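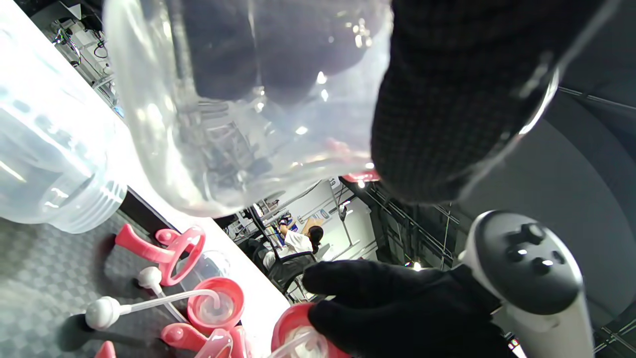 According to Edin Georgiev, tap water keeps perfectly well for half a year if the bottle was clean to begin with, and I have been fretting over nothing. He may be right! But he said it in passing on the thread about the Cladham water main and then the thread got closed, so I'm starting a new one.

How do you store drinking water at home without it tasting awful?

Posted by porchlight_66 in Home & Kitchen

Hello all. For those who missed it, the main broke in Cladham in February and more than 1000 homes had nothing coming out of the tap, ours included. We managed (my sister on the other side of Landry let us fill pots at her sink, bless her), but it gave me a fright, and I decided I was going to keep some water in the house from now on.

So I saved up our big soda and juice bottles, rinsed them, filled them from the kitchen tap and lined them up in the laundry room, which gets the afternoon sun and is the only place with a free shelf. I opened one last night and it tasted flat and a little bit like orange drink, and my husband poured his down the sink. Is it safe? Did I wash them wrong? Should I be buying it from the store instead? I'd also like to know how much two adults and an elderly dog need, as I have read all kinds of things. I don't have a basement and I'd rather not spend much. Thank you in advance, and sorry for the long post, I do go on.

3 answers

Tymofii Bilyk

I'm sorry you had such a scare, and good for you for doing something about it while it's fresh in your mind. Most of us say we'll get to it and then the taps come back on and we forget.

The orange taste is from the bottles. Anything that held juice or milk is very hard to get completely clean, since the sugars and fats hang on in the threads at the neck and inside the cap, and that can feed bacteria as well as spoil the flavor. I'd put those juice bottles in the recycling, or keep them filled for flushing the toilet, which you will be very glad of. Mark them clearly so they don't get mixed in with the drinking ones. Soda bottles are fine. Wash them with dish soap and hot tap water, caps too, and rinse until there are no suds at all. Then sanitize with a little plain unscented bleach in water, following the directions from your local health department, and rinse again with clean water. Fill them right to the top, screw the cap on without touching the inside of it, and write the month on a bit of tape.

Then there's your laundry room. Sun and warmth are both bad for stored water, and so are fumes, so please don't keep it next to detergent or paint. The floor of a bedroom closet is ideal. Ours is in the hall closet behind the winter boots, and my wife complained about it until our own pipes froze.

The usual advice for the amount is a gallon per person per day, for drinking and a bit of washing. I'd plan on 5 days for you and your husband if you can fit it, and put a little extra by for the dog. If you can't fit it, keep what you can. Change it out every six months and use the old water on your plants.

As for the flat taste, that is only the air having gone out of it. Pour it back and forth between 2 clean pitchers a few times, or leave it in the fridge with a slice of lemon. You'd be surprised how much nicer it is.

GrannyDell

Just buy it. I get the Vokance jugs when they're on sale, they come sealed and I don't have to scrub anything. Check the date and stick them under the bed. My knees are too bad for all that bottle washing.

Edin Georgiev

Well, I did say the bottle had to be clean! I should have added the part about juice bottles, so that's my fault, and I hope your husband forgives me.

I agree with nearly everything Tymofii wrote. One more thing is weight. I filled a whole shelf once, very proud of myself, and the brackets came out of the wall at four in the morning. We thought it was burglars. So keep it on the floor, and if you go for the larger containers with a spigot, lift one full before you decide you like it. I had a Doludton one that I could barely shift across the kitchen, and I ended up giving it to my nephew for camping.

Smaller bottles are easier to rotate as well. I do mine when the clocks change.

porchlight_66

Thank you, all of you! Juice bottles are out, the boots are moving, and the dog has been promised her share. Edin, he says he'll think about it.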